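Home | About | Archive | Contact

Learning to write the minutes

Tue 26 April

Since October I write the minutes for our monthly meeting at Balletti. English is my third language, so at first I was afraid of this task. I tried to write down every word that people said. After one hour I had 2000 words and I did not understand what we had decided about the Quezada order.

My colleague Azucena Robles gave me good advice. She told me to write only the decisions, and the name of the person who must do each one. The jokes and the long discussion about parking can stay out. Now my minutes have one page, and I finish them before lunch.

I still have problems with small words. Is it "agreed on" or "agreed to"? I keep a list in my notebook, and it has 91 lines already. Also I learned that "to table" a question means one thing in America and the opposite in England. For me this was a shock.

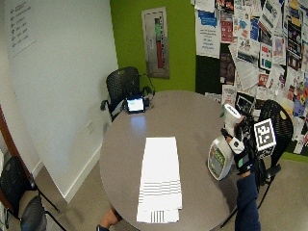 The meeting room, with a lot of paper on the table.

Next month I will try to write during the meeting and not after it. If you have the same job, please tell me how you do it.

35 shares | 2 comments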